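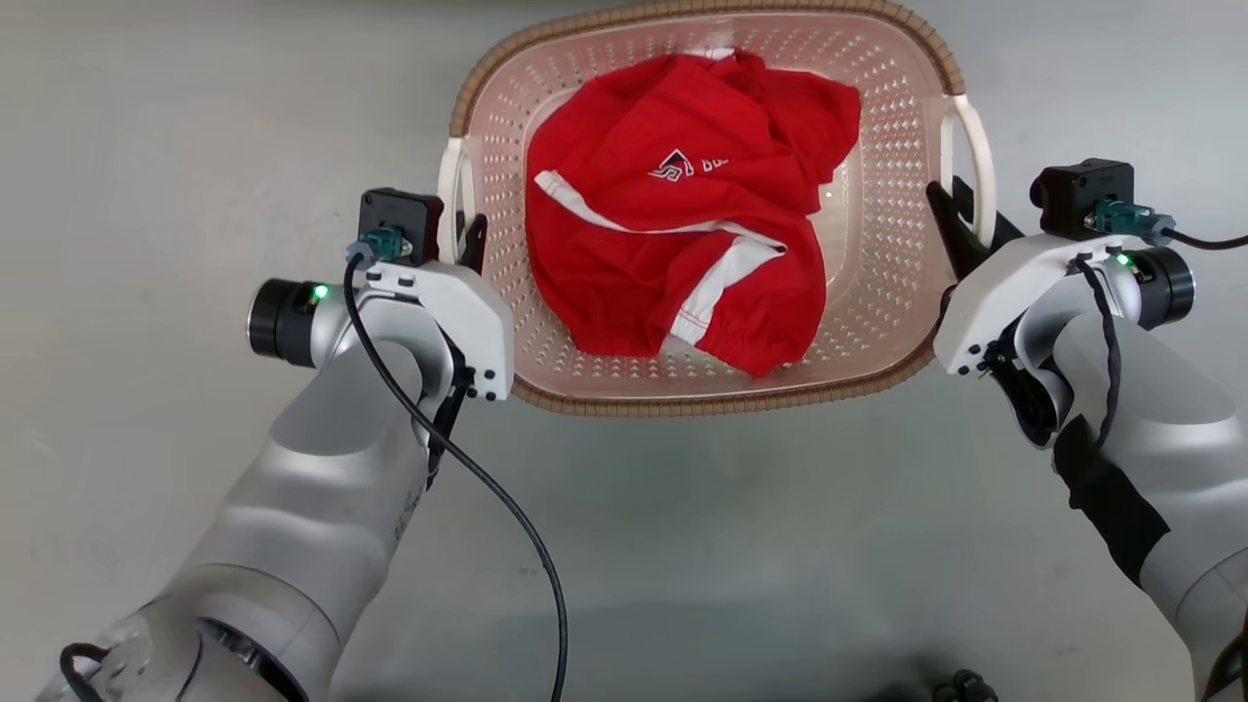

Setting the wrist cameras and cables on a two-arm build

Posted by Clem Prendergast, 23 March 2024

These notes cover the wrist cameras on the pair of arms at the Fornora workshop. You need the arms already bolted down and homed, two small USB cameras, hook-and-loop strap and a small screwdriver.

1. Turn off the arm power at the wall and let both arms rest on the floor. Leave the computer running.

2. Fit a camera on top of each wrist housing. Start all the screws by hand before tightening any of them. The housings are printed and the threads strip easily. I lost 14 screws to this on the first pair.

3. Push the connector in at the front of the camera and leave a loose loop behind it. Turn the wrist by hand through its full range. If the loop pulls straight at any point, give it more slack.

4. Strap the cable to the upper part of the arm. One strap was enough on ours, though Graziella Greco uses two. Don't strap across a joint.

5. Power up and wait for the green light on each wrist. If only one comes on, check the plug at the base first.

6. Open both camera views. You want to see the fingertips and a bit of the floor past them. Ours needed tilting down by 16 degrees.

7. Put a laundry basket with handles between the grippers and drop one piece of clothing in it. Bring the fingers up to each end, slowly, at the lowest speed setting. Stop before they close and look at the cables again.

8. Save the pose. We call it basket_start in the config.

If a camera drops out when the arm moves, swap the cable before changing any settings. Arturo Ferri spent an evening on drivers when it was a bad plug.

The strap sizes and the printed bracket file are in the workshop folder under Nallis.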